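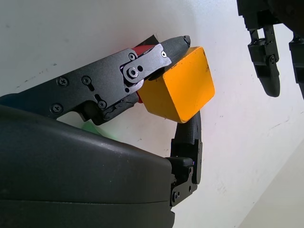
Field Service Engineer – Office Printing and Document Systems

Ardale
Location: Mullura, with travel to customer sites
Hours: full time, permanent
Reports to: Shamim Memon, Service Manager
Vacancies: 2

Print this page | E-mail this page to a friend

The job

Ardale supplies and looks after printers, scanners and label machines for offices, warehouses, clinics and schools. We have two vacancies for field service engineers at our Mullura branch. One is a new post. The other is to replace an engineer who is moving to our workshop in Satti.

You will visit customers to repair and service their machines, mostly mono and colour laser printers, with a smaller number of line printers still in use for invoices and picking lists. You will work alone most of the time. A second engineer will come with you for large installations and for anything that has to go up stairs.

Engineers start from home and collect parts from the Mullura stores in the morning or from a locker closer to their patch. Calls are sent to your phone the evening before, with urgent ones added during the day. A normal day has four or five calls, fewer if one of them is an installation.

What you will be doing

– Finding and fixing faults in paper feed, fusing, transfer and laser units
– Fitting maintenance kits and replacing rollers, drums and fusers at the intervals set by the maker
– Installing new printers, connecting them to the customer's network and setting up queues on Windows and on midrange hosts
– Loading firmware and recording the version on the asset sheet
– Showing staff how to clear a jam, change toner and order supplies
– Keeping your van stock in order and returning used parts with the right label
– Closing each call on the same day, with a written note of the fault, the parts used and the page count

The written notes matter more than some applicants expect. Our help desk reads them before deciding whether to send someone out again, and "fixed, tested OK" does not help them. Two or three plain sentences will do.

What we are looking for

You must have:

– At least 2 years' experience repairing printers, copiers or similar equipment with moving parts
– A working knowledge of TCP/IP printing, including fixed addresses, port settings and basic print server faults
– A full driving licence
– The ability to lift and move equipment safely, using the aids we provide
– Clear spoken and written English

It would help if you also have:

– Experience of printing from midrange systems, including host print sessions and output queues
– Some knowledge of PCL and PostScript
– Experience with bar code or label printers
– A maker's service certificate, current or lapsed

We do not ask for a degree. If your experience comes from the forces, from a repair shop or from looking after the printers in a large office, please apply and tell us which machines you worked on.

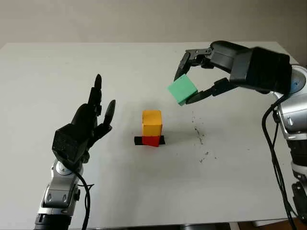 We would also like to hear from people who have spent their time on the network side and want to do more with their hands, provided they can show some practical repair work. The mechanical training we give is good, but it assumes you already know your way around a toolkit.

Training

New engineers spend their first weeks in the Satti workshop, stripping and rebuilding the machines we support most often. You will then go out with an experienced engineer before taking your own calls. The team in Mullura has 11 engineers, and someone is always on the technical line during working hours.

From July we will be taking on support for customers who use Prurnavham, our print management service. All field engineers will be trained on it, so you do not need to know it already.

Pay and conditions

The salary depends on experience and will be discussed at interview. You will also receive:

– A van, fuel card, phone, laptop and toolkit
– 20 days' paid holiday, plus public holidays
– Overtime pay for evening and weekend installations
– A contributory pension after the trial period
– Paid time for training and certification tests

There is a standby rota for the two hospital contracts. Standby is paid whether or not you are called out, and you will not be placed on it until you have finished your training. Swaps are allowed if the service desk is told beforehand.

Nights away are rare. When they do happen, we book and pay for the room and there is a meal allowance. Your patch will be agreed before you start and will take account of where you live.

How to apply

Send your CV and a short covering letter to Shamim Memon at the Mullura branch, marked "Field Service Engineer". Please include:

– The makes and types of machine you have repaired
– Any host systems or print servers you have worked with
– Your notice period
– The town you would be travelling from

The closing date is Jan 10, 2022. Applications that arrive after this will be kept on file for the next vacancy unless you ask us not to.

Applicants we wish to see will be invited to Mullura for an interview and a bench test. For the bench test you will be given a printer with a fault and asked to find it, with the service manual to hand. You may bring your own tools. We are more interested in how you go about it than in how fast you are. Allow a morning or an afternoon for the visit – travel costs within the region are repaid on receipt.

If you need any changes to the interview or the bench test because of a disability or health condition, let us know in your letter and we will arrange them.

No agencies, please.

Ardale, Mullura branch | Contact us | Copyright Ardale. All rights reserved. | Back to top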